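Last updated: January

Brostach Institute for Applied Manipulation
Household Robotics Section, Brendport

CALL FOR PARTICIPANTS
Remote operators for the Issahaku study of simulated kitchen tasks

The Household Robotics Section invites applications from adults who wish to take part, as paid remote operators, in the second phase of the Issahaku study. Participants will guide a simulated robot arm through short kitchen tasks from a workstation at our Brendport building. No background in robotics, programming or gaming is required. The section intends to enroll 63 participants in this phase.

Background to the study

Issahaku is a method for teaching a robot arm to place objects in tight or irregular spaces by learning from people who perform the same task in simulation. An operator moves a hand controller, the simulated arm follows, and the motion is stored together with the rendered view from the arm's cameras. A control policy is then trained on the stored motions and tested on kitchens it has not met during training.

In the first phase, a small group of staff operators recorded 1,378 demonstrations. The policy trained on that material performed well when a task could be completed along one obvious path. It performed poorly when the arm had to choose among several acceptable approaches, such as reaching into a container from the front or from above. Our analysis of the recordings traced much of this difficulty to the operators themselves. All of them had worked with the same equipment for years, and they had come to solve each task in nearly the same way. The policy learned their habits well and had little to fall back on when a habit did not fit.

The second phase tests whether demonstrations from a broader group of people, with no shared training, produce a policy that copes better with unfamiliar layouts. The comparison will be made on equal amounts of data. A secondary question concerns hesitation: first-time operators pause, back away and try again far more often than staff do, and it is not yet known whether these corrections help the policy or harm it. For this reason we ask participants not to hide or avoid their corrections. They are part of what is being studied.

What participants will do

Each participant attends 4 sessions on separate days. A session lasts two hours, including a break of fifteen minutes. The first session begins with an introduction to the controller and a practice period, which is not recorded. After that, the participant works through a sequence of tasks selected by the study software. Tasks are drawn from three groups:

Placing. Setting plates, cups and utensils into racks, trays and drawers.
Retrieving. Taking a named item out of a rack or from a shelf without disturbing its neighbors.
Rearranging. Moving items on a counter to make room for something larger.

Rack tasks make up the largest share of the program. Thin wires are hard for a policy to judge from camera views, the gaps between them are narrow, and a plate that enters a slot at the wrong angle will catch on the divider. Objects that are not part of the task may also stand near the rack, and the operator is expected to work around them. 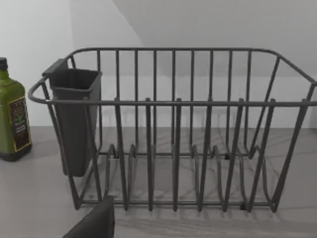
An attempt ends when the participant presses the foot switch or when the time limit is reached. There is no penalty for an unsuccessful attempt, and payment does not depend on the number of tasks completed. Participants are asked to work at a pace they find comfortable. After each group of tasks, a short form asks how difficult the tasks felt and whether the view provided enough information to act on.

The simulated arm is shown on an ordinary desktop monitor. Headsets are not used in this phase. Participants remain seated throughout and do not come into contact with a physical robot.

Who may apply

Applicants must:

— be at least 18 years of age;
— be able to read on-screen instructions in English;
— have normal or corrected vision;
— be able to hold and move a light hand controller for periods of up to twenty minutes;
— be available for all sessions within a period of five weeks.

Left-handed applicants are particularly encouraged to apply. All first-phase operators were right-handed, and the section wishes to correct this. Applicants over the age of 60 are also underrepresented among those who have contacted us to date.

Persons who have previously worked as robot operators, and current employees of the Institute, are not eligible. Applicants who took part in the earlier Flilorine grasping survey may apply, as that survey did not involve control of an arm.

Payment and expenses

Participants who complete all sessions receive a total of $400. Those who withdraw early are paid in proportion to the sessions attended, and a session that has begun is paid in full. Local bus and train fares are reimbursed on presentation of a receipt. Parking at the Brendport building is free of charge, but spaces must be reserved when the session is booked.

Data and privacy

The study records the movement of the controller, the movement of the simulated arm, the rendered camera views and the answers given on the forms. No video or sound recording is made of the participant. Names and contact details are kept apart from the study data and are deleted once payment has been made. Age group and preferred hand are retained under a participant code.

The section intends to release the demonstrations to other research groups after the results have been published. The release will contain motion data and rendered views only. Participants may decline to have their recordings included in it and still take part in the study; this choice is made on the consent form and has no effect on payment. A participant may also withdraw from the study at any time without giving a reason. Recordings can be removed on request until training of the final policy begins, and participants will be told of that date in advance.

Possible discomfort

Some first-phase operators reported mild fatigue in the wrist or shoulder toward the end of a session. The chair, desk and monitor can be adjusted, and additional breaks may be taken whenever they are wanted. Applicants with a current injury of the hand, wrist or shoulder should mention it in their application so that a member of the team can discuss the matter with them before a place is offered.

How to apply

Applications should be made by letter or in person at the reception desk of the Brendport building, where printed application forms are available. The application should state the applicant's name, age group, preferred hand and general availability, and should give a telephone number at which the applicant can be reached. A résumé is not needed. Applicants who require adjustments to the workstation or the building are asked to describe them briefly, so that arrangements can be made before the first session.

Places are offered with a view to a balanced group in terms of age and preferred hand, and the order in which applications arrive is considered only after that. Applicants who are not offered a place will be informed and may ask to be kept on a reserve list. Sessions begin at 9:00 a.m., 1:00 p.m. and 5:30 p.m.

Contacts

Questions about the sessions, scheduling and payment should be directed to Cyprian Wilczyńska, study coordinator. Questions about the research method, the use of the recordings or the planned release should be directed to Eckhard Buschmann, who leads the Issahaku study. Both may be reached through the reception desk at Brendport. A printed summary of the first-phase results is available there on request, and a summary of the second phase will be sent to all participants who ask for one on the consent form.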